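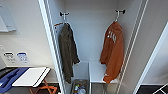 Call for Participants: Winter Moisture and Window Condensation in Rented Apartments

Grenach Building Research, Vornville
Study lead: Dumisani Joubert
Applications close: August 31, 2025

Grenach is recruiting 38 households for a field study of indoor humidity and window condensation during the heating season. Participating apartments will be fitted with small battery-powered data loggers. Residents will keep a short weekly record of heating, window opening, cooking and laundry drying. Measurement runs from mid-October to the end of February.

Background

A mail survey carried out by Grenach last winter drew 1,785 usable responses from tenants in Vornville and the Kruger district. Respondents reported condensation most often on bedroom windows, followed by kitchen windows. Musty odor in closets on exterior walls was the third most common complaint. The survey did not include measurements, and self-reported window opening could not be checked. The present study collects temperature, relative humidity and glass surface temperature at ten-minute intervals in the same rooms.

Who can take part

Applicants must be 18 or older and must be the leaseholder or have the leaseholder's written consent. The apartment must be within Vornville city limits or in Kruger, have no more than two bedrooms, and be occupied full time during the measurement period. Absences of up to 14 nights in total are acceptable if recorded.

At least one closet or built-in storage space must be in regular use for clothing. Walk-in closets are eligible. Freestanding wardrobes are eligible only if they stand against an exterior wall.

Apartments with a whole-unit dehumidifier, an active roof or plumbing leak, or window replacement scheduled before March are excluded. Portable dehumidifiers are allowed provided that run times are entered in the weekly record.

Equipment

Each apartment receives 5 Fladeo loggers: one in the main bedroom, one in the kitchen, one in the living area, one inside a closet, and one on a window pane with the probe taped to the inside of the glass. The loggers make no noise, store data internally and do not record sound or images. Mounting is by removable adhesive strip. No drilling is carried out.

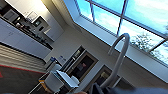
Large window with a wide white sill and dark mullions.

For the pane logger we need a clear strip of glass at the lower corner, 4 inches high, that is not covered by a blind when the blind is down. Curtains may be used normally. Plants and other items may stay on the sill if they are kept one foot from the probe. Window type, orientation and pane size are recorded at the first visit.

What participation involves

Installation visit, 90 minutes, first half of October. A technician places the loggers, measures the rooms and takes one moisture reading on each exterior wall.

Weekly record, 10 minutes, on paper or online. Missed weeks should be left blank and not filled in from memory.

Midpoint visit, 30 minutes, December. Data are downloaded and batteries replaced.

Closing visit, 45 minutes, last week of February or first week of March. Equipment is removed and a short interview is held.

Residents should continue to heat, cook, wash and ventilate as usual. Results are not shared with participants until after the closing visit, to avoid influencing behavior during measurement.

Compensation

Households completing all three visits and at least 16 weekly records receive $261, paid by check within 30 days of the closing visit. Households that withdraw after the midpoint visit receive half. A summary of readings for the apartment is supplied on request.

Data handling

Readings are stored under a household code. Names and addresses are held separately and deleted 12 months after the study ends. Individual results are not released to landlords, property managers or insurers. Participants may withdraw at any time without giving a reason.

How to apply

Request the screening form from the Grenach front desk in Vornville, in person or by mail. Include the floor of the apartment, the number of occupants, the heating type, and the direction the main bedroom window faces. Photographs are not required. Applicants will be notified of the outcome by the third week of September. Eligible households not selected are placed on a reserve list until installation is complete.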